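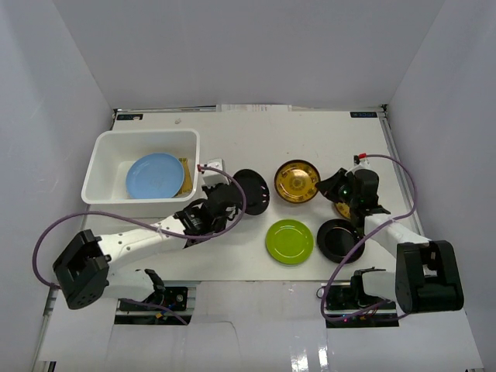

# The plates are going in the bin

1 Oct 2018

I own too many plates. I know this because the cabinet door over the sink has started opening by itself, slowly, the way doors do in films about old houses. Last week a saucer came out and met me halfway. So I cleared a white table, got out the big white plastic bin with the rounded corners, and started putting dinnerware in it.

The rule was that anything I hadn't eaten from since last December had to go in. I thought this was a generous rule. It condemned nearly everything.

## What's in so far

The light blue plate went first. It's smooth, plain and perfectly nice, and I have no feelings about it at all, so it was a good one to warm up on. There's also a yellow-gold patterned thing in there behind it, which I bought at a flea market in a mood I can no longer reconstruct. I tucked it to the side where it couldn't look at me.

That leaves a lot of bare white bin. I had pictured this going faster.

## The black plate

The black plate is the one I bought when I decided to become a person who plates food. It came from Koseo, the little housewares shop that used to be next to the dry cleaner, and it cost 20 dollars, for one plate. Every fingerprint shows. Every drop of water that dries on it leaves a map. Scrambled eggs look terrific on it for as long as it takes to find a fork, and then you've scraped your breakfast across the night sky and it looks like an accident.

Into the bin. I'm at peace with it.

## The bowl

Now we have a problem. The golden-amber bowl is round and shiny, with a dark brown rim, a band of little decorations running around the inside and a dark medallion at the very bottom. You eat your soup and there it is, a small reward for finishing. I have had it through 11 years and four apartments, and I have used it for soup, keys, loose batteries, Halloween candy and one goldfish (overnight, he was fine).

By the rule it should go. I haven't eaten out of it in ages, mostly on account of the batteries. But it catches the light in a way that nothing else I own does, and I've noticed that whenever I reach for it I end up moving it a few inches over and picking up something else.

## The lime green one

I can't defend the lime green plate. It is the color of a highlighter. It makes salad look tired. It came in a set called Vakerar, and I broke the rest of the set one at a time without ever trying to, while this one has survived a tile floor, a move and a microwave incident. It will be here when the rest of us are gone. It's sitting at the front of the table waiting its turn and I think it knows.

## Where the bin goes next

The thrift store on Juhász takes dishes if they're clean and you don't bring them during lunch. I've promised myself the bin goes straight to the car once it's packed, because the last donation box I filled lived in the hallway so long that I started putting mail on it.

Newspaper between the plates, heavy stuff on the bottom. I still have to do the mugs. There is a whole shelf of mugs, and I'd like it on record that most of them were gifts.

The bowl is staying, by the way. I moved the batteries to a drawer.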